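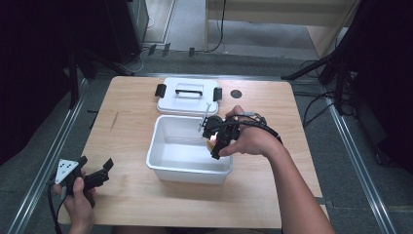

A reader of the last handout asked whether a bin still needs wiping out if it only ever holds clean, dry supplies. Yes. Dust and grit collect in the corners all the same, and whatever goes in next picks them up.

Courses > Workroom Basics > Storage > Handout 2
3 min read

These notes go with the February session of the storage course at Barnville. The subject is the lidded plastic bin: emptying it, checking it and putting it back into use.

1. Clear the table first. Leave room for the bin and its lid side by side or one behind the other. Look over the wood for grit before you set anything down – a dragged bin scratches a tabletop quickly.
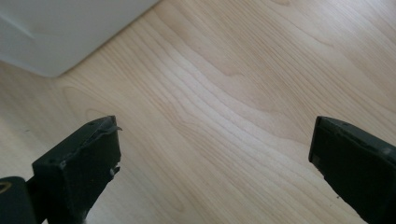
2. Open and empty. Release both latches before lifting the lid. Take the large items out by hand, then look along the inside walls for small ones. Set the lid down flat, handle up, so the latches don't carry its weight.

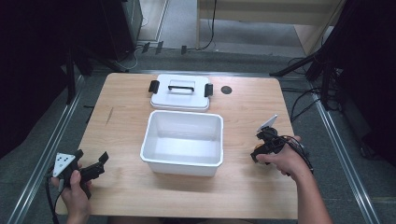 Fig. 2. White storage box, open, with its lid behind it.

3. Check the parts. Run a finger along the rim and feel for cracks. Work each latch a few times. A stiff latch can usually be cleaned with a damp cloth and a drop of dish soap. A cracked one goes on the repair sheet, and the bin stays out of use until a new latch is fitted.

4. Close and label. Press the lid down evenly and fasten one latch, then the other. Lift the closed bin a little by the handle before you carry it anywhere.
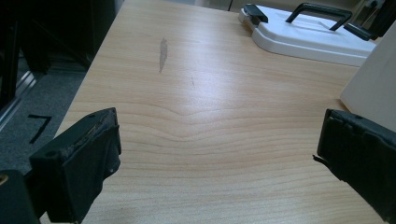 Labels go on the short end, facing out from the shelf. Write the shelf number and the contents – shelf 112 is for spare lids only. Use pencil on the Grornden cards, as ink smears on them.

For next time: read the section on stacking and bring one bin from your own workroom, with its lid.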